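Writing the Bridge: Notes for Songwriting and Popular Form
Flinevmont College, Music Department
Handout 2, to go with the lecture in Room 1191

Before we start

Bring something to listen on and a pair of headphones, please, because we'll be stopping every few minutes to hear things for ourselves. If you missed the first lecture on verses and choruses, the handout is on the course page, and you'll want the part on hooks in particular. I go back to it a good deal below.

Several of you came up after class to ask whether a pop song really needs a bridge. It's a lovely question and I promised I'd get to it, so I've moved the section on songs without one a little earlier than it was in the old version of these notes. If you have last year's copy from a friend, the headings won't match.

What we mean by a bridge

The words people use for this part of a song are a bit of a muddle. In the United States you'll mostly hear "bridge." British writers often say "middle eight," from the days when it was usually eight bars long and sat near the middle. You'll also meet "the B section," "the release," and, in older songbooks, "the channel." They don't all mean exactly the same thing, and people who grew up on show tunes will use them differently from people who grew up on guitar bands. For this course, a bridge is a passage that turns up once (now and then twice), usually after the second chorus, with a tune and chords that we haven't heard yet in that form.

That's a working definition and you're welcome to pick holes in it. Somebody always brings up the AABA songs, where the B comes much sooner and often comes back, and that somebody is quite right. In those songs the bridge is carrying far more of the load, and there may be no chorus at all in the sense we use now. I'll ask you to keep the two kinds apart in your listening logs. Write "AABA bridge" or "verse-chorus bridge" and we'll all know where we are.

One more term while we're here. A pre-chorus is the short climb between the verse and the chorus, and it comes around every time. Students mix up the two in their first week of logs nearly every year, and it's an easy slip to make, since both of them build up to a chorus. Ask yourself whether you've already heard it. If you have, it's a pre-chorus.

What the bridge is for

By the end of the second chorus your listener knows the song. They've had two verses, they could probably sing the hook back to you, and they have a fair guess about what's coming. If you simply hand them a third verse, some of them will drift off to look at their phone, poor things. The bridge gives them a bit of fresh air and then brings them home to a chorus that sounds new again because they've been away from it.

There are a good many ways of going away, and most bridges use more than one:

Change the chords. The commonest move is to start on a chord you've been holding back. If the verse and chorus both begin on the home chord, try starting the bridge on the four or the six. It's such a small thing, and yet the ear notices it straight away.

Change the rhythm of the words. A chorus with long held notes can be followed by a bridge full of short, chattering ones, or the other way around. I'd try this one first if you only have an evening to fix a song. It costs nothing, and you don't need to touch the band parts.

Change who is being spoken to. If the verses are about "him" or "her," let the bridge turn and say "you." Or let the singer talk to herself for once.

Change the size of the sound. Drop the drums, keep one instrument, let the voice come forward. This is the breakdown bridge and you will have heard it more times than you can count. It does work, though it has been used so often that it can feel like a coat everybody owns.

Change the key. We'll get to this in a later lecture, along with the famous last-chorus lift, which deserves a session all to itself (and will get one, I do love a shameless key change).

Listening: "Lanterns Down" by Drovex

The first track for class is "Lanterns Down," from the second Drovex album on the Sartori label. I picked it because the bridge is very plain and you can hear the joins. The verses sit on three chords, the chorus uses the same three in a different order, and then the bridge opens on the six minor, which we haven't had at all up to then. When I first played this to a class I was worried it was too simple. It has turned out to be the song people remember at the end of the term, so it stays.

Listen for the bass as well. All through the verses it's playing on every beat, and at the bridge it plays one long note per bar. The tempo doesn't change in the least, but most people in the room will swear that it slowed down. Tap your foot through the whole thing and you'll feel that it didn't.

Then there are the words. Both verses describe a street at night, house by house. The bridge has just two lines, and they're the only place where the singer says what he wants. You might like to think about whether the song would be better or worse with those two lines in the first verse. I have gone back and forth on it myself.

Listening: "Say When" by Illeo

Illeo is a very different kind of act, much more electronic, and "Say When" gives us something to argue about. There's a passage after the second chorus where the beat drops out and a chopped-up piece of the chorus vocal comes back over a rising synthesizer part. Is that a bridge? The tune isn't new, strictly speaking, as it's been cut out of the chorus. The chords aren't new either. But it sits where a bridge sits and does what a bridge does, and when the last chorus comes in it feels earned.

I lean toward calling it a bridge. Plenty of good writers on dance music would call it a breakdown and a build, and leave the word bridge out of it. Either answer is fine in your log as long as you say what you heard that led you to it. What I don't want is a bare label with nothing underneath!

Songs that go without

And now to the question from last time. No, a song doesn't have to have one. A great many well-loved songs are verse and chorus to the end, and folk ballads may have nothing but verses. Shorter songs in particular can get in and out before anyone misses it. Some writers put an instrumental solo in the same spot, over the verse chords, and let the change of color do the job. Others repeat the pre-chorus at twice the length and go straight into the final chorus.

My own rule of thumb, for what it's worth, is to write the song without a bridge, leave it for a couple of days, and then sing it all the way through standing up. If I catch myself wanting to hurry through the last third, I write a bridge. If I don't, I leave it be. A bridge that has been put in out of duty is an awful thing to have to sing every night, and you can usually tell from the words, which go all vague and start talking about the sky.

Common troubles, and what to try

The bridge sounds like a different song. Look for one thing you can keep: a drum pattern, a backing vocal, a word from the chorus. One thread is generally plenty.

The bridge sounds like the same song. Check the first chord and the first note of the tune. If either matches the chorus, change it and sing it again before you change anything else.

The way back is bumpy. Try ending on the five chord and holding it for an extra bar. Failing that, end on silence, a beat or two of nothing, and let the chorus walk back in by itself.

The bridge is the best part. This happens more than you'd expect, and it's a happy kind of trouble. See whether it wants to be the chorus. I have seen three or four student songs turned inside out like this, and all of them were the better for it.

Coursework

The listening log is worth 20 percent of your grade. Choose your own songs, from any period and in any language, and write in whole sentences, though they needn't be fancy ones. Please give the title, the act, and the clock time where the bridge starts, so I can find it without hunting.

The essay comes later in the term and has a limit of 3000 words, with song titles and quoted lyrics included in the count. Quote as little as you need. I'd much sooner read your ears at work than a page of somebody else's rhymes.

For the writing exercise, take the verse and chorus you made after the first lecture and write two different bridges for it. Make one of them go quiet and the other go busy. A phone recording is perfectly all right, and so is a wobbly voice, mine included. We'll play a few in class, but only from people who want theirs played. 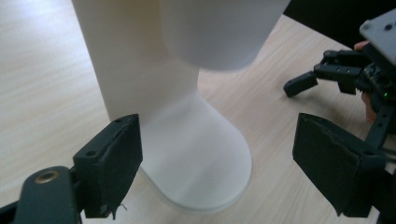 For next time

Read over the section on hooks in the first handout, and bring one song with a last-chorus key change that you love and one that makes you wince. We'll begin with the wincing ones.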